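**Product review: Isard hand-held gripper, two-finger model**
Reviewed for the Equipment Desk, Nondstead Library Services
Thursday, April 16, 2026

The Isard gripper was purchased for a book-sorting project in which staff collect handling demonstrations for an automated returns line. It was used for 6 weeks on mixed donations, and 2596 grasps were logged. This review is concerned mainly with a fault in the finger linkage that led to the unit being withdrawn from daily use.

For the first 3 weeks the tool performed well. The trigger is light, the grip is comfortable for either hand, and thin booklets could be picked up without creasing. Battery life met our needs, although the charging door is stiff.

Thick paperbacks were more difficult. These often come to rest at a steep angle on top of other items, and the operator must bring one finger in beside the cover while the other clears whatever lies underneath.

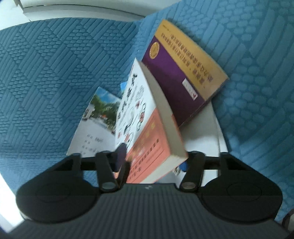

*Gripper at a mixed pile, with a thick paperback tilted over other books and booklets.*

In the fourth week the left finger began to close late. The cause was a pivot screw that had backed out of its seat. The trigger continued to feel normal, and the status light stayed green. The right finger therefore carried the load alone, and several covers were bent before the fault was noticed. In one case the left finger released suddenly and pinched an operator's thumb. The skin was not broken, but the incident was entered in the safety log.

The manual calls for a pivot check every 3000 cycles. Our unit failed well short of that figure. We now check both pivots at the start of each shift and keep the free hand clear of the linkage while the trigger is held.

Pultance, the supplier, replaced the screws within 10 days and supplied thread-locking compound. The repair has held so far under light use. The Apaza model we tried earlier is slower and heavier, but it stops when its fingers fall out of step. The Isard has no such feature.

**Rating:** Acceptable for supervised use with daily checks. Not recommended for unsupervised trainees. A second inspection is scheduled for May.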